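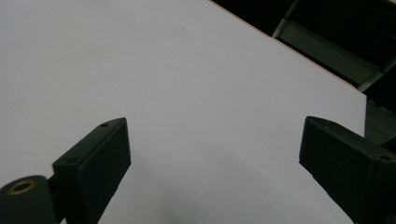

Do I need experience with bees to apply?

We take people with no beekeeping background, as long as they can lift a full box and don't react badly to stings.

Seasonal apiary hand, Fundamer Honey, Rukutham

Fundamer Honey is looking for a seasonal hand to work out of our shed at Rukutham from August until the end of the main flow. We run 1215 hives over 19 sites, most of them on farmland between Rukutham and Nukovcombe, with a few further out on the Soylu road.

The work

From August you will be going round the sites with one of our two crews, checking stores, cleaning bottom boards and marking colonies that need a new queen. Once the flow starts it is mostly lifting: supers on, supers off, onto the truck and back to the shed. In wet weather you will be in the extracting room or making up frames. There is some night driving when hives are being shifted to a new crop.

A normal day starts at 6 am and ends at 2.30 pm. When we are moving hives the start is later and the finish can be close to midnight, and you get the next morning off.

What we need from you

A current manual licence. We can't be flexible on this one, as the sites are a long way from any bus.
Able to lift 25 kg repeatedly.
No known allergy to bee stings. You will get stung.
Able to work outdoors in heat and follow total fire ban rules on smokers.

A forklift ticket would be handy but we can put you through it if you stay past the first month.

Pay and conditions

Casual hourly rate with loading, paid fortnightly. Suit, gloves and veil are supplied, but bring your own boots, ankle height or better. There is a room in the cottage behind the shed for anyone coming from out of the area. It's shared with one other worker, and rent is taken out of your pay by written agreement only. Phone reception is poor at the cottage and fine in town.

How to apply

Send a one-page resume and the names of two people you have worked for to Lindiwe Visser, Fundamer Honey, PO Box 2859, Rukutham, or drop it in at the shed before 2 pm. Tell us when you could start and whether you want the room. Shortlisted people will be asked to come out for a paid half day with the crew.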